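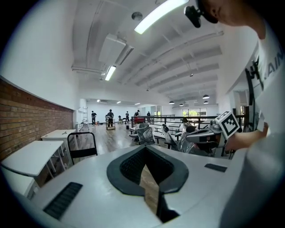
Rules for working with grippers near other people – what do you lot have?

brick_and_tape
I've been asked to write a one-page set of house rules for hand-held gripper sessions and I'd like to steal from people who've already done it. We're a small group, two operators at a time, and so far everything lives in Bergþóra's head. My draft says: hair tied back, nothing dangling from the wrists, markers wiped before you start, and a 3 metre gap from any stairs or railing. Bergþóra Lykkegaard (she trained me) wants a limit on session length too. What have I missed?

torvik_aa
The gap from the railing is good, keep that. I'd add one about looking up. When you've got a gripper in each hand and you're concentrating on a mug, you stop noticing where your feet are, and I've walked backwards into a chair more than once. We put tape on the floor at Drolau and nobody steps outside it while the grippers are recording. Works a treat.
– Åsmund

lienung
Tape's fine until you're in a room that isn't yours! We do a lot of ours in borrowed offices and you can't go sticking things to somebody's nice floor. We use a spotter instead, one person with empty hands who's allowed to shout stop.

torvik_aa
A spotter for every pair? That's a third wage for somebody to stand there.

lienung
One spotter per room, Åsmund, I didn't say per pair. And they do the paperwork while they stand there.

bjarke_l
If they're doing paperwork they aren't spotting.

lienung
Fair. Ours do it between takes, I should have said.

brick_and_tape
I like the spotter idea but I can hear my manager already. What about session length? Bergþóra says 10 minutes and then hands down.

bjarke_l
Ten is very short. You'd spend half the morning putting kit on and taking it off. We did nearly 100 takes in a day at Vedeck with breaks every half hour and my arms were all right. Neck was another matter, the headset is what gets you.

vilhjalmur_e
Depends on the person, which is why I don't like a fixed number. My rule is that anyone can stop at any time and doesn't have to say why. Write that one at the top of the page in big letters.

The other thing I'd put in is bystanders. Tell everybody in the room before you start, including the ones right at the far end, and ask them properly. A sign on the door isn't asking.

lienung
Agree with all of that except the fixed number. People don't stop by themselves, they want to finish the task. Give them a timer.

brick_and_tape
Right, I'm going with 20 minutes as a compromise and a spotter on trial until September. Bystanders get their own paragraph. Will post the page when it's been past Bergþóra.

bjarke_l
Put the spare batteries in it as well. Where they're kept, who charges them. We lost a whole Tuesday to that.

Recent threads
Marker cubes coming loose, what glue?
Kjærgaard wrist straps – anyone tried the small size?
Cletbridge meet-up, lifts wanted
Cleaning finger pads between tasks (13 replies)
Left-handed operators and task sheets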